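Ferrand Hall Workshops: Photo Gallery
Home > Facilities > Ferrand Hall > Gallery

Ferrand Hall is the shared workshop building of the Toneck Institute. It contains 2,614 square feet of open floor on the ground level, together with a storage mezzanine and two preparation rooms. The building reopened in January following the renewal of its floor coating, lighting and electrical supply. This gallery records the furniture and working arrangements now in use and is intended for departments considering a booking in the coming term.

Most of the furniture in the hall is assembled on site from pipe and connectors. The Institute adopted this system for its carts, shelving and parts racks after the older steel benches proved too heavy to move between bays. A cart can be lengthened, lowered or given an additional shelf in an afternoon, and the components are returned to stock at the end of a project. The pipe stock and connectors are held on the mezzanine under the Dritau storage scheme, which also covers foam, casters and labels.

Departments are reminded that carts are issued by bay and should be returned to the same bay. Requests for a cart of a particular height should be submitted with the booking form.

Using the gallery

Pictures may be reproduced in internal reports and presentations with the credit "Toneck Institute, Ferrand Hall." Larger files are available from the Facilities Office on request. Please quote the gallery reference, 871, in all correspondence.

Furniture standards

Work surfaces in the hall are of three kinds. Plain laminate tops are supplied for paperwork and light assembly. Rubber tops are supplied for metal parts and hand tools. Foam tops are supplied where equipment or finished pieces must be set down without marking. Foam should be wiped with a damp cloth only, and solvents must not be used on it. Worn or torn pads should be reported on form 172 and will be exchanged at the next weekly round.

Stools are adjustable and are shared among all bays. They should be pushed clear of the marked aisles when not in use. Additional stools may be borrowed from the Imura Room during the day, provided they are returned by 5:30 p.m.

Footwear and clothing

Shoe covers are worn on the coated floor at all times. They are available in two sizes at the main entrance and should be discarded in the bin provided on leaving. Outdoor jackets may be worn in the hall during the winter months but must be fastened near moving equipment. Lanyards should be tucked in or removed before work begins.

The workshop floor
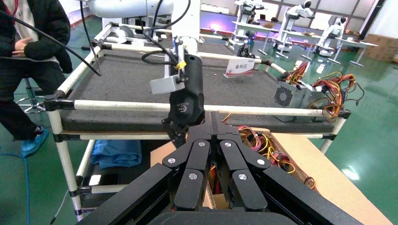

Work cart of white pipe and black connectors, with a dark gray speckled foam pad on top. A teal-blue shoe cover is worn on the green floor at left.

Further pictures, including views of the mezzanine and the Imura Room, will be added to this page when the labeling of the storage bays has been completed.

Bookings and visits

Ferrand Hall may be booked by the half day or full day. Applications should reach the Facilities Office at least ten working days before the date required and should state the number of carts, the type of work surface and any need for extension power. The hall is open to visiting groups on the first Saturday of each month, from 10 a.m. to 1 p.m. Groups are asked to register in advance and to use the east entrance.

Facilities Office, Toneck Institute
Internal extension 3359

Back to Facilities | Floor plan | Booking form | Furniture request form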